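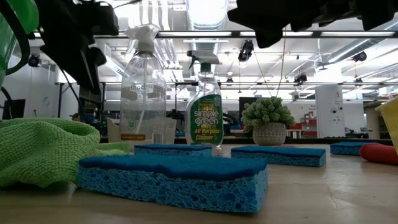 Phone care at the bench: ports, lenses, cases and batteries

Most of the phones that come in with a charging fault need no parts. The connector is full of lint, the cable is worn, or the adapter is supplying less current than the owner thinks. The notes below cover the jobs that can be done at home with hand tools, in the order I would do them.

Before you start

Power the phone down fully. Sleep mode is not enough, as the charging contacts stay live on many models. Take off the case, remove the SIM tray and set it somewhere it won't roll. Work under a lamp you can move. A cheap headband magnifier is worth more than any cleaning kit sold for phones.

Charging port

Lint packs down at the back of a USB-C port a little more each time the plug goes in. The sign is a plug that stands proud of the shell or drops out when the phone is lifted. Compare it with a clean port: the plug should seat with a faint click and leave almost no gap.

Use a wooden or plastic pick thinned to a flat blade. Metal pins and paper clips can bridge the contacts or lift them off the center tongue. Slide the pick along the wall of the port, down to the floor, and draw the lint outward. Do both long sides, then the two ends. Leave the tongue alone. What comes out is usually a gray felt pad in one or two pieces.

Canned air is a second step. Used first, it drives loose fiber further in. Keep the can upright and use short bursts, with the nozzle off to one side.

If the port shows green or white deposits, that is corrosion and picking will not fix it. A soft brush barely damp with 99 percent isopropyl alcohol may clear a light case. Let the phone stand 15 minutes with the port facing down before applying power.

Speaker and microphone openings

Dry brush only. A clean, soft toothbrush held nearly flat to the grille does the job. Brush in one direction and tap the phone against your palm between passes. Do not push anything into a microphone hole; on many phones there is a membrane a few millimeters in, and once it is punctured the water resistance is gone. Adhesive putty, pressed lightly and lifted, will take out wax that the brush leaves.

Camera glass

Haze in photos is nearly always skin oil on the outer glass. Blow off grit before wiping. A lens cloth used dry over a grain of sand will leave a mark that shows up as a streak around every street light. Breathe on the glass, wipe once from the center out, turn to a clean part of the cloth, repeat. Where the camera housing stands above the back panel, run a dry brush around the step, where pocket dust collects.

Fog on the inside of the glass is a seal problem. Leave the phone off in a dry room overnight. If the fog comes back, it needs opening.

Screen

Water on a microfiber cloth handles most of it. For stubborn marks, use a 70 percent alcohol wipe with the excess squeezed out. Window cleaner with ammonia strips the oil-repellent coating, and so does anything abrasive, toothpaste included. Once that coating goes the screen drags under the finger and smears quickly. A glass protector will restore the feel for less than any of the coating liquids, none of which has lasted on my own phones.

Cases

Silicone and TPU cases can be washed in warm water with a drop of dish soap. Rinse, shake, and dry completely before refitting – trapped moisture sits right against the buttons. Yellowed clear TPU is a change in the plastic itself and does not wash out. Leather gets a barely damp cloth and nothing else.

The Fondia slim case I use has a raised lip that holds grit against the edge of the glass. Any case with a lip should come off once a month and be wiped inside.

Cables and adapters

Test with a known good cable before blaming the phone. An inline USB meter takes the guesswork out: read the voltage and current with the phone between 20 and 50 percent, since every phone slows down as it fills. Flex the cable gently near each plug while watching the reading. If the current drops out, discard the cable. Tape over a split jacket is not a repair.

Battery habits

Heat does more damage than charging habits do. Keep the phone off the dashboard and out from under the pillow. For storage longer than a month, leave it at half charge, powered off, and top it up every three months. In November I check the spare phones in the drawer and recharge any that have dropped below 15 percent.

A back panel that has lifted, or a screen with a bright patch near the middle, may mean a swollen battery. Stop charging it, do not press the panel down, and take it to a shop that handles lithium cells.

Correction

Graça Frade wrote in about the drying time after alcohol on a corroded port. She leaves hers for 60 minutes. Longer does no harm, and in a humid room I would follow her figure over mine.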